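February 14, 2023

Sourdough starter log, flour trial continued. Good morning all round! Came in expecting the Skendadden rye jar to have gone flat overnight and it had done the opposite – domed top, bubbles right up the glass, rubber band passed by a good two fingers. It smelled like green apples with a bit of yogurt behind. The Hitano white was slower, still only halfway to its band at nine, with a thin, sweetish smell I'd call unripe banana.

Fed both at 9:15, 60 g starter, 60 g flour, 60 g water. Same tap water as last week, left standing in the pitcher since yesterday afternoon. I keep wanting to change the water too, but one thing at a time, and flour is the thing.

Mixed the test dough from the rye jar while it was still at its peak. Total weight on the scale was 874 g, a little under plan because a fair bit of it was on my hands and the bench scraper. It came together much faster than the last batch. After the second fold it already had that satiny pull where you can lift a corner and the whole piece follows. I love this stage! Could have folded it all day.

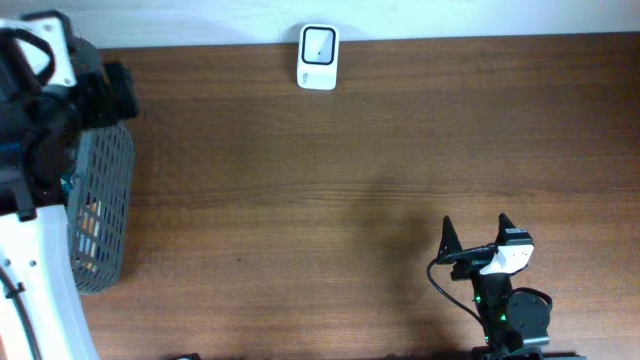
*Side table by the wall, February.*

Bulk went longer than I'd written down. The plan said four hours; at four hours it was puffy on top and dense underneath, so it got another 50 minutes. Poked it, the dent came back slowly, shaped it. Tension on the final round was the best I've had this year. No tearing on the seam.

Baked in the Schwerdtfeger pot, lid on for 25, lid off for 20. Ear on the left side only, so the cut was too steep again on the right. Loaf weight out of the oven 718 g. Crumb (cut after two hours, couldn't wait any longer) is open and even, with one long tunnel near the top crust that I blame on my shaping, not the flour. Flavor is terrific – malty, a clean sour at the end, and the crust has that nearly burnt caramel note I've been chasing since the fall.

Page 101 of the old notebook has the all-white version from the same pot, and the difference in color alone is worth a look if anyone wants to compare.

To do:

- Second feed for Hitano jar before leaving, keep it nearer the oven
- Try 20% Vudetti spelt in the next dough, everything else the same
- Shallower cut!! Hold the blade flatter
- Dry some of the rye starter on parchment as a backup
- Order more rye, enough to last into April

Half the loaf is in the bread box. Eat it with salted butter, please, and write down what you think on the back page.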